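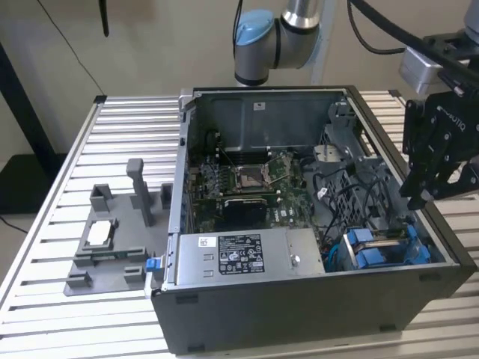 Pei-shan Hsiao reckoned the case was the part we would regret, and that a desktop should be treated as a box of boxes and never as one thing. I wrote that down during our second planning call and I've come back to it more often than to anything in the literature I had been reading at the time. So this section is about the box of boxes: what we took apart, in what order, and what we learnt about how long the insides of an ordinary office computer hold people up.

4. Opening up the desktops

4.1 What we were after

The earlier sections dealt with the paperwork side of reuse (who signs for a machine, who wipes it, who gets blamed when it goes missing). I wanted to know something plainer. If you hand a retired office desktop to somebody who is reasonably handy but isn't a technician, which bits come out easily and which bits make them stop and stare? Repair guides tend to give one time for a whole job, and that time is usually for somebody who has done it before. I was much more interested in the stopping and staring.

We had access to 226 desktops through Zeltstead, the reuse workshop where Jui-lin Lai and I did nearly all of the practical work. They came from offices clearing out old stock, and they were a mixed lot. Some had been opened before, and you could tell from the screws that didn't match. Others still had the dust of their whole working lives in them, which I'd like to say I got used to.

4.2 How we laid things out

Each case went on its side with the panel off, so that everything inside faced up at the person working on it. Figure 1 has one of the Dell machines like this, with the board on the left, the power supply along the bottom and the grey metal drive cage over on the right. I'd suggest keeping that layout in mind for the rest of the section, as I'll be talking about left and right quite a lot and I mean it as you see it there.

Figure 1. Desktop case on its side with the side panel removed. The CPU socket is empty and its lever is up; the blue drive caddies are in the lower right corner of the case.

We tried standing the cases upright for the first few trials and gave up. People held the case steady with one hand and worked with the other, and then complained about wanting a third. Laying them flat did make the table feel small – a full-sized desktop takes up far more room on its side than you expect – but the complaints stopped.

Participants got a screwdriver, a tray with divided sections for the screws, and a sheet listing the parts to be removed. The sheet named parts but didn't say where they were. I argued for a drawing and lost, and I now think I was wrong to want one, as half of what we found out came from watching people hunt.

4.3 What we wrote down

A "hold-up" in our notes is any moment when a participant stopped working, looked over the machine, and either changed their mind about what to do or asked for help. We logged 1,044 of them. Jui-lin and I each coded the notes separately and then sat down together to go through the ones we had coded differently, over a great deal of tea. Where we still couldn't agree, Cheuk-hei Hung read the entry and chose.

I should say that the notes were handwritten at the bench and typed up afterwards using Hsueh, the little logging sheet we describe in Section 3. It isn't clever, but it made us put every hold-up against one named part, and that turned out to be the most useful restriction in the whole study. "Got stuck near the bottom" is no good to anybody six months later.

4.4 Cables first, and by a long way

Of all the hold-ups, 704 were to do with cables. I had expected cables to do badly, but I hadn't expected them to swamp everything else like this.

There were two sorts. The first was the plug that wouldn't come out. People pulled at the wires, or rocked the plug sideways, or decided it must be glued. Many of these plugs have a small catch that has to be pressed in, and once somebody had found one catch they were much quicker with the next. The second sort was slower and more interesting, and it had to do with where a cable went. In a case like the one in Figure 1 you have black cables running between the drive cage and the board and looping down towards the corner, and a thin blue one along the bottom near the caddies. If you want to take out a drive, do you follow the cable from the drive end or from the board end? People who started at the drive mostly did fine. People who started at the board often picked the wrong cable, followed it with a finger, lost it under something and began again.

Colour helped more than labels did. A blue cable among black ones got talked about as "the blue one" straight away, and it was hardly ever muddled with anything else. Black cables got called "this one" and "that one", and then "no, the other one".

4.5 Caddies and coloured plastic

Drive caddies caused very few hold-ups, and where they were brightly coloured they caused even fewer. Participants went for coloured plastic before they had read the sheet. Ho-yin Fang had warned me about this in August, when we ran the pilot, and had asked me to note the first thing each person touched. I'm very glad of it. A coloured tab seems to be taken as permission: if it's blue, you may pull it! In several machines that was right, and in a few it wasn't, and those few are where we got our only two cracked clips of the whole study.

The caddies did go back in less happily than they came out. A drive would be seated properly in its tray and the tray pushed in until it stopped, and then the cable wouldn't reach because it had slipped behind the cage while nobody was looking at it. We started asking people to lay the loose cable ends over the edge of the case before touching the drives, and I'd recommend that to anybody running a workshop like ours.

4.6 The power supply

I had thought the power supply would be simple, being a big silver block with screws in it. The screws were indeed no trouble. What slowed people down was the label. A power supply tends to carry a label with rows of tiny print and a collection of certification symbols, and participants would stop and try to read it, looking for an instruction or a warning that applied to them. Some read the whole thing out to us. None of it told them how to get the unit out of the case, and we counted the reading as a hold-up only when they asked us about it afterwards.

All the machines were unplugged and had been left standing before anybody touched them, and we told participants so more than once. We also told them that the power supply itself was to stay shut. Even so, this was the part people were nervous of, and they slowed right down as soon as they got to it. I don't think that's a bad thing and I wouldn't want to train it out of them.

4.7 The board, the socket and the memory

We left the processor for last on the sheet, and I half wish we had left it off. The lever on the socket is a lovely bit of design once you know it, but to somebody who has never met one it's a thin piece of bent metal under tension, and it feels as though it's going to break. Participants lifted it a tiny way, felt the resistance and let go. With the lever fully raised the whole business looks obvious, and several people said as much, rather crossly, once they had done it.

Memory was the opposite. Clips at the ends of the slots, press, out it comes. The only mistake we saw often was people lifting one end of the stick well before the other. If I were teaching this again I'd start with the memory every time, just to get somebody's hands used to how much force a computer can take.

Heatsinks varied so much between machines that I'm reluctant to say anything general. The smaller finned ones mounted flat on the board were mostly ignored, and quite right too, as they weren't on the sheet.

4.8 Some things I'd do differently

The sheet should have been in two columns, one for taking out and one for putting back. We used the same list in reverse, and putting back isn't simply taking out in reverse, as the cables have ideas of their own by then. Lenuța Căpraru suggested this after reading the first batch of notes, and I ignored the suggestion until it was too late to change anything.

I'd also have liked a fairer mix of makers. Office stock comes in clumps, so we would get a long run of nearly identical cases and then one oddity, and participants who came in during a run had an easier time if they did more than one machine. We did check whether that changed the order of the parts in our table and it didn't, but it does make me careful about the totals.

Screws, finally. We gave out divided trays and people used one section for everything. Jui-lin took to writing part names on strips of masking tape and sticking them along the edge of the tray, and after that the screws mostly ended up where they should. The strips are listed with the other materials in the appendix, along with the wording of the sheet as we used it.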